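Wrist camera policy works in one half of the table only. More data or different data?

Posted in Robot Learning / Imitation
sokside_lab
4 replies hidden, 3 shown

Hello all. I am working on a small study about imitation learning for tabletop tasks. The task is simple: pick up a cup and put it in a bowl. The policy sees only the wrist camera, no overhead view. We follow the method from our earlier project (we call it Virno inside the group), where the network predicts a short chunk of actions and we execute the first part of it before asking again.

I collected 400 demonstrations by teleoperation. When the cup stands upright, the policy succeeds in 77 percent of trials. When the cup is lying on its side, the result is much worse, and it depends on where the mouth of the cup is pointing. If the mouth points away from the gripper, it is mostly fine. If the mouth points to the gripper, one finger goes inside the cup or pushes on the rim, and the cup rolls away.

My supervisor proposes to collect 500 more demonstrations in the same way. I am not convinced, but I have no good argument against it. Has anybody met this problem? I would also like to know how you report such a result, because the average success rate hides it completely.

Trevor
I would check first how many of your demonstrations have the lying cup with the mouth to the gripper. When a person resets the table by hand, he puts the cup in the way which is comfortable to pick. We had the same mistake. After we looked through the episodes, only 13 of them had the difficult orientation, and in most of these the operator had hesitated, so the actions were not clean either.

So my answer is different data. Before each episode, take the position and the angle of the cup from a random list which is printed in advance, and do not allow the operator to change it. It is slow and a little boring, but you need fewer episodes in total.

About the report: please make a table with one row for each orientation. Put the number of trials in every row, also when the number is small. A reader can then see for himself what is weak.

gripper_fan
just use a bigger model, worked for me

Zustine
I do not agree with the answer before me. A bigger model will not help if the information is not in the picture, and I think this is one part of your problem.

With a wrist camera the view changes together with the arm. At the start of the approach, both the cup and the bowl can be visible. When the gripper goes down, the bowl leaves the view and the cup comes very near to one finger. From this moment the policy has to remember where the bowl was, and your policy has no memory if you give it a single image.

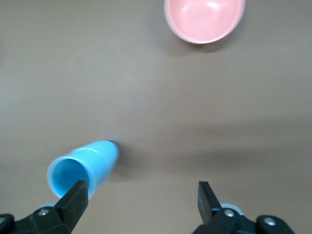

I would test two things, and in this order, so you know which one has made the difference.

The first test costs nothing. Take your recorded episodes and mark the moment at which the operator decides on which side of the cup to place the fingers. In our data this moment was earlier than we expected, when the gripper was still high. If your policy makes the decision later than the human, it will already be too near for turning the wrist. You can see this when you plot the wrist angle over time for the human and for the policy on the same axis.

The second test is to give the network a few past images in addition to the present one. Please be careful here, because with history the policy can learn to simply repeat the last motion. We removed the history at random in part of the training samples, and this was enough for us. I cannot promise that it is enough for you.

Trevor is right about the random list. I would do it also, but after the first test, so you do not collect new episodes with the same habit of the operator.

sokside_lab
Thank you both, this is very useful. I have looked at the start of the episodes now and the cups on the side are almost all with the mouth away from the gripper, exactly as Trevor wrote. I will make the plot of the wrist angle in June, when I have the arm again, and I will write the result under this post.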